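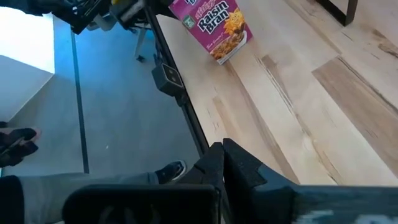 Does eating breakfast at a fixed hour change how much people eat at lunch? Adults who kept a fixed breakfast hour ate smaller lunches in our sample, though the difference was modest.

3.2 Meal timing

Food diaries were collected from 552 adults in April and coded by Jong-dae Nam. Lunches after a fixed breakfast were up to 400 kilojoules smaller - mostly through fewer side dishes.

Figure 3. A boxed breakfast cereal, Kellogg's Raisin Bran, on a wooden tabletop.

Shares 3 Comments 0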